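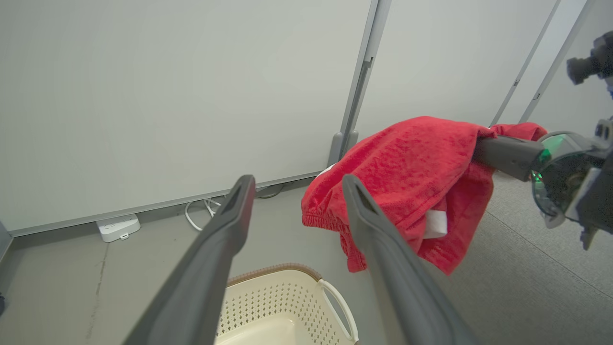 Stand: November
Von Lieselotte Schmieder

Wäschekorb, regional auch Waschkorb, in Teilen Süddeutschlands Waschzaine oder einfach Zaine. Behälter zum Sammeln, Tragen und kurzen Lagern von Textilien im Haushalt, in Wäschereien, Heimen und Hotels. Abzugrenzen von der Wäschetruhe (Deckel, meist fester Standort) und vom Wäschesack.

Geschichte
Älteste Form ist der geflochtene Weidenkorb, oval, zwei Griffe an den Schmalseiten. Getragen zu zweit oder auf der Hüfte, beim Gang zum Waschplatz auch auf dem Kopf. Herstellung durch Korbmacher, oft als Winterarbeit auf dem Land. Geschälte Weide bevorzugt, ungeschälte färbt auf nasses Leinen ab. Im 20. Jahrhundert Verdrängung durch Draht und Kunststoff, mit der Waschmaschine im eigenen Haus wurden die Körbe kleiner — die große Wäsche alle paar Wochen fiel weg.

Bauformen
Verbreitet sind rechteckige und ovale Körbe mit durchbrochener Wand. Die Öffnungen sparen Material und lassen Luft an die Wäsche. Geschlossene Wannen für tropfnasse Stücke. Dazu Klappkörbe mit weichem Mittelteil, fahrbare Gestelle mit Stoffeinsatz, Hüftkörbe mit einseitig eingezogener Wand. Bei den Griffen gibt es Mulden, Bügel und ausgesparte Schlitze, letztere schneiden bei schwerer Last in die Finger.

Material
Polypropylen und Polyethylen im Spritzguss. Weide und Rattan weiterhin, überwiegend fürs Bad. Kunststoff wird unter Sonnenlicht spröde, Risse meist zuerst am Griffansatz. Weide leidet unter Dauernässe, Stockflecken lassen sich kaum noch entfernen. Ausgefranste Ruten ziehen Fäden, deshalb oft ein Futter aus Baumwolle.

Gewerbliche Nutzung
In Wäschereien getrennte Körbe für reine und unreine Seite, häufig farblich unterschieden. Die Wäscherei Sarantis in Gramdale führte nach Angaben der Betriebsleiterin Evanthia Kouris 46 Körbe im Umlauf, davon 18 nur für Tischwäsche. Beschriftung dort am Rand, weil Aufkleber am Boden sich in der Korbwäsche lösten.

Sammlungen
Das Heimatmuseum Idel zeigt Weidenkörbe aus der Gegend, zusammengetragen von Orestis Konstantinidis. Der älteste wird auf 200 Jahre geschätzt, die Datierung ist umstritten. Ein Bodenkreuz wurde nachträglich ernuert.

Siehe auch: Korbflechten, Waschbrett, Wäscheklammer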